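Pre-Closing Walk-Through Checklist, with Comments
Visser Home Loans, Tredton office

Please bring a copy along on your final walk-through and mark each line OK, Fix or Ask. Allow yourself 90 minutes if you can, and do go in daylight! We keep adding comments as borrowers tell us what they wish they'd looked at.

1. Smoke alarms on every floor and near the bedrooms. OK / Fix / Ask
Comment: Press the test button on each one yourself. Our lender partner Trastine won't release funds on an FHA loan if the appraiser has flagged a missing alarm and it's still missing, and that has held up more than one closing here.

2. Water heater strapped and relief valve piped down. OK / Fix / Ask
Comment: A plumber in the Mokholm area will usually do the pair for under $300, so it's a reasonable thing to ask the seller to take care of before you sign.

3. Handrails on stairs, inside and out. OK / Fix / Ask
Comment: Give them a good firm tug (the basement stairs too, which people forget).
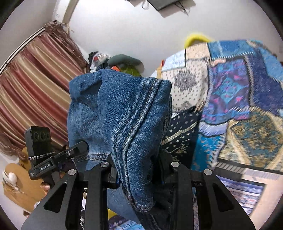
4. Electric panel labeled, cover in place, no open slots. OK / Fix / Ask
Comment: If you find an old 60 amp service, mark it Ask and call us the same day. Some homeowners insurance companies won't write a policy on it, and without a policy we can't close your loan, however lovely the kitchen is.

5. Agreed repairs finished, receipts in hand. OK / Fix / Ask
Comment: Even the little ones count. One of our June borrowers was owed $456 for a gutter repair, and it went through as a seller credit on the closing statement only after we had the paperwork, so please send us yours early.

6. Peeling paint, if the house was built before 1978. OK / Fix / Ask
Comment: Look at window sills and porch ceilings first.

Anything marked Fix goes to your agent, and anything marked Ask comes to us. Send the whole sheet back to the Tredton office by 4 p.m. the day before closing, signed at the bottom by every borrower on the loan.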